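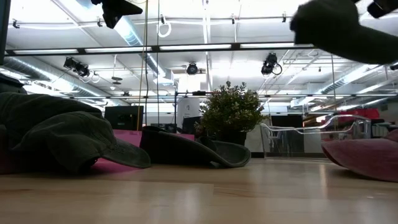 Mumham Hat Works open day

I have lived nine miles from Mumham for most of my adult life and had never been inside the hat works, so when the leaflet came through the door promising "a living piece of our industrial story" I decided I ought to go. I should say that I distrust the phrase. A thing is usually called living when somebody has noticed that it is nearly dead.

Getting there

The leaflet says to take the 378 from Wornutham and get off at the works gate. The 378 does stop at the works gate, on the way back. On the way out it stops at the top of Motton Hill, and you walk down. I was with a family who had a pushchair and they were not impressed. There is a car park, with a charge of £4 for the day, which the leaflet doesn't mention either.

Entry itself is free, and you are handed a timed sticker for the tour. Mine said 2 o'clock and it was not yet noon, so I had a long time to look round the parts that don't need a guide.

The yard

The yard is handsome. Brick on all sides, a clock that has stopped, a good iron staircase you aren't allowed up. There were stalls, and I went round them twice. Candles, fudge, a man with owls, more candles. Exactly one stall had any connection with hats, and it sold patterns for knitting them. I asked at the fudge stall what the link with the works was and was told that they do all the open days.

The information boards are new and were clearly expensive. They tell you that Mumham hats were "worn all over the world". I would have liked to know where, by whom and how many, and whether this means a proper export trade or one crate that went to Canada. The board about the workers has a large photograph of people standing outside the gate and a sentence about community spirit. There is nothing on what they were paid or how long the shifts were. Hatting was a nasty trade for a long time. Mercury was used in preparing the fur for felt and it poisoned people, and I think a museum that wants to be taken seriously could find room for that on a wall. I did find it in the end, in the children's trail, as a joke about a tea party.

Trying things on

The old packing room has been set out with tables and mirrors so that visitors can try on hats. This was the busiest part of the day by a distance and I can see why, it's good fun and costs nothing. My complaint is with what was on the tables. A green baseball cap and a floppy black hat with a wide brim are perfectly decent things to put on your head, but I can do that at home. I had hoped for a bowler or two, something stiff, so you could feel the weight of it and understand why the men in old photographs hold their necks the way they do. When I asked, I was told the older hats are too fragile to handle. Fair enough, but a reproduction bowler can't be beyond the budget of a place that has just bought all those boards.

No sizes on anything either, and no tape measure. How a head is measured, and how odd a shape most heads are from above, would have made a nice ten minutes for the children and for me.

The tour

The tour is the reason to go, and I nearly missed it through being cross. The queue forms by the boiler house door and not at the desk where the sign is.

Our guide had worked in the blocking shop as a girl and had no time at all for the script. She was handed a laminated card at the door and put it in her pocket. For the next three quarters of an hour we heard about steam burns, about the smell of the shellac, about which foreman you could get round and which you couldn't. She showed us how a felt hood is pulled down over a wooden block, and the size of the effort in it surprised everybody. A teenager who had been looking at his phone since the yard asked to have a go, and was let.

The Nieto machine, which the leaflet makes a great fuss of, is a press for shaping brims. It was "in full working order" according to the leaflet. It wasn't running. The guide said it hadn't run in front of visitors all season, something to do with the insurance, and that in her opinion it had never been much good anyway – the brims came out uneven and had to be finished by hand. I believed her over the leaflet.

We were also taken through the dye house, which is empty apart from the vats and very cold even in August. I'd have stayed longer there. The floor is stained in great overlapping patches and she could tell you which patch came from which order.

Tea

The tea room is run by an outside firm. Scone dry, tea fine, chairs uncomfortable. The walls are hung with framed adverts from the works' better days, and these are a delight and ought to be somewhere you can look at them without leaning over a stranger's soup.

Is it "living"?

The claim rests on a small workshop in the corner of the site, where a milliner rents a bench and makes hats to order. The door was shut when I passed and a card in the window said back soon. I passed again after the tour and the card was still there. I don't blame the milliner, who may well have been having a scone, but if you tell people that hats are still made at Mumham then on the open day of all days they should be able to see one being made. Everything else on the site is heritage, and none the worse for it.

I gather there is a plan to turn the upper floors into flats, with the ground floor kept for the museum. There was a model of it in the entrance hall, with little trees. The dye house was not on the model. I asked and was told that the detail was still to be settled.

Practical notes

Ask for the earliest tour sticker you can get, and ask who is guiding. The toilets are across the yard, past the owls. There is a lift to the packing room but not to the blocking shop, so anyone who can't manage stairs misses the best of it, and the leaflet should say so. Last bus to Wornutham goes from the gate at roughly five, and it was early.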